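Home | Notebook | Groups | Methods | Contact

Relationship Education Workshop, Notebook
October 2019
Entry by Lensa Belay, Gerkel site

The revised session on early warning signs was delivered to the evening group at Gerkel. The previous version, used since February, had placed the topic of money in the final half hour, when attention was poor. It has now been moved to the opening. Colleagues at Plastorlow should note the change before they print their own handouts.

The session began with the short reading on the Dremon couple, the composite case in which one partner makes large decisions and announces them afterward. Participants were asked to mark the first point at which they would have wished to speak up. Most marked the sale of the car. A smaller group marked the earlier passage, in which the partner answers a question about the weekend by changing the subject. The discussion between these two positions was the most productive part of the evening and was allowed to run over by 12 minutes. The break was shortened accordingly.

It is recorded again that the phrase "red flag" causes difficulty. Several participants treated it as a verdict, and one asked whether three of them meant that a marriage should end. The facilitator is advised to say "a thing to ask about" during the first hour and to introduce the more familiar phrase only when the group reaches the written exercise. The Falcão worksheet still uses the old wording in its heading. A corrected master has been requested.

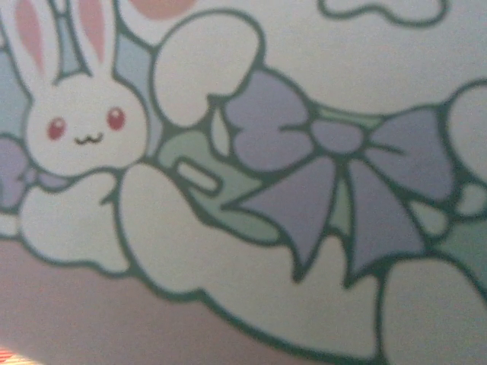

The tone-of-message exercise requires a fuller note, as it did not proceed according to the plan. Pairs receive a written message and must say what the sender feels and what the receiver is likely to hear. The message "Fine, do what you want" was read as angry by nearly every pair. The same message was then discussed as though it had been sent with a cartoon at the end, a white bunny with red eyes and a tiny smile, and opinion divided at once. Some participants considered that the smile withdrew the anger. Others considered it worse, and said that a partner who adds something sweet to a cold sentence leaves no room for a reply. One married couple in the group disagreed with each other on the point and were plainly surprised to do so. The exercise should be kept, with more time given to the second half.

The budget conversation was practiced with the standard figures. The case gives the couple joint savings of $3,000 and an undisclosed card balance of $1,003. The odd figure is deliberate and should not be tidied, as participants remember it and refer back to it. The instruction to let the first speaker finish was observed by most pairs. Where it was not, the facilitator stopped the exercise and started it again from the first line.

Attendance was 12. Two persons left before the written exercise and will be sent the reading by mail.

Items outstanding:

The corrected Falcão heading.
A second message for the tone exercise, preferably one about being late.
Plastorlow to confirm whether couples are seated together or apart. Gerkel seats them apart until the break.
The wall clock in the small room is slow and should not be used for timing.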